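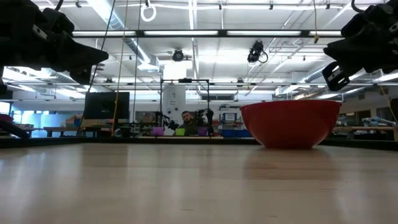 A red mixing bowl on the table beneath the right gripper, with a second workstation behind.

Vatonwood publishes code of practice for two-arm tabletop workstations

VATONWOOD, June — Vatonwood has published the first edition of its Code of Practice for Two-Arm Tabletop Workstations. The document sets out how a workstation with two facing robot arms and a shared work surface should be laid out, checked, operated and recorded when it is used for handling light household objects. It is free to download and may be adopted in whole or in part.

The code was drafted over two rounds of review with Prodik, which builds workstation frames, and Horgan, which provides inspection services to laboratories and small workshops. It contains 77 numbered clauses in 5 parts: layout, start-up checks, operation, stopping and recovery, and records. Clauses marked "shall" are needed for a claim of conformity. Clauses marked "should" are advice, and a site that departs from one is asked to write down what it does in its place.

The review period drew 1,735 comments. Most concerned the part on operation, and in particular the rules for the zone that both arms can reach.

Scope

The code applies to fixed workstations in which two arms are mounted on the same table or frame and work on unpowered objects such as bowls, cups, boxes and cloths. It does not cover mobile bases, sharp tools, heated items or food. It does not replace a site's own risk assessment or any legal duty on the employer, and it should be read together with the arm manufacturer's instructions. Where the two differ, the stricter requirement applies.

The shared zone

Part 3 defines the shared zone as the part of the work surface that can be reached by both grippers in normal operation. Its limits are to be measured at the height of the tallest object in use and entered on the layout sheet. A change of object set requires a new measurement if the tallest object is replaced by a taller one.

Only one arm may close on an object in the shared zone at a time, unless the task sheet describes a handover or a two-handed lift. Where a handover is described, the sheet shall state which arm holds first, which arm releases last and where the object is to be set down if the handover is abandoned.
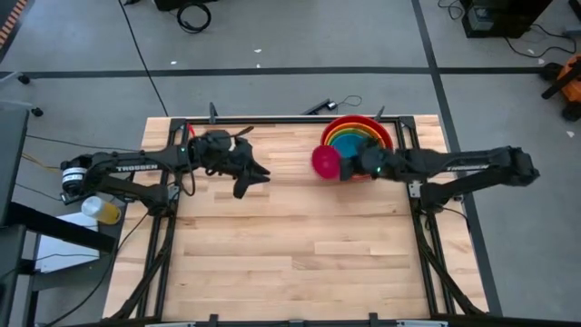
Nested objects are treated separately. Bowls and cups that fit inside one another can stick, and a gripper lifting one may bring a second with it. The code therefore asks for the following on any task sheet that involves a stack:

The order in which items are to be removed or added.
The side from which the gripper approaches the rim.
The resting place for an item that has been picked up but cannot be placed.
The point at which the operator stops the attempt and separates the items by hand.

Hands may enter the work surface only after both arms have been brought to the hold state. The code is explicit that stopping one arm is not enough, even if the other is at the far side of the table.

Several reviewers asked for a fixed speed limit in the shared zone. The drafting group did not adopt one. Clause 41 requires the site to set its own limit, by test with the heaviest object in the set, and to display the value at the workstation. The group will return to this point when it has more test records to compare.

Start-up and stopping

Before each session the operator checks the frame fixings, the arm mountings, the finger pads and the cable runs. Each arm is then moved through its working range with no object held. The stop control is tested once from the operator's normal position — seated or standing, as the work is done. A failed check is recorded and the workstation stays out of use until the fault has been cleared and the full list repeated.

After an unplanned stop, the held object is dealt with first. The operator supports it, opens the gripper and removes the object before either arm is moved back to its start position. Dropped objects are left where they are until both arms are in the hold state.

Finger pads are to be inspected in more detail after every 2,000 grasps, or sooner if a slip has been recorded. Sites that do not count grasps may use a fixed interval, provided that it is shown to be at least as strict.

Records

Part 5 keeps paperwork short. A conforming site holds four documents: the layout sheet, the task sheet for each task, the session log and the fault log. Templates are supplied in the annexes. The session log can be kept on paper or in Usum, the open record format maintained by Vatonwood, and files in existing Usum logs can be carried over without conversion.

Recordings of a session, where they are made, do not take the place of the log. They may be cited in a fault entry by session number and time.

Availability and next steps

The code and its annexes are available from the Vatonwood publications page. Horgan will offer conformity visits to sites that request them; a visit is optional, and a site may also declare conformity on its own evidence using the checklist in Annex C.

Comments on the first edition can be sent through the form on the same page and should quote the clause number. Corrections of wording will be issued as they are agreed. Changes to "shall" clauses will be held for the second edition.

Notes to editors

Vatonwood prepares technical guidance for users of small robot systems. Prodik and Horgan took part in the drafting at their own cost. The text may be quoted with acknowledgement.

Press enquiries: Vatonwood publications desk.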